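Week 5: Measuring by hand

Hi all! Ksawery Kubiak asked me why we bother with eyeballing when Sedgwick Hall has good scales. Fair question - I love scales, but a guess first makes you read the number properly. 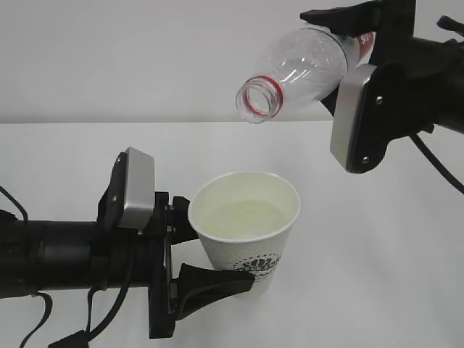
Write your guess in pencil, then weigh. My first try last term was 192 grams and the scale said 439 (ouch!), so don't be shy.

Reading a level
Get your eye down level with the liquid and read the flat part, never the edge that creeps up the wall.

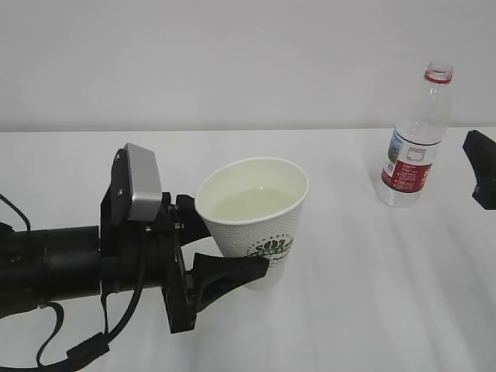
Homework
Do problems 2 and 5, and show your units, please - Niamh Cullinane is grading and she takes points off.

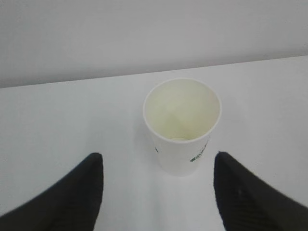 White paper cup, from above.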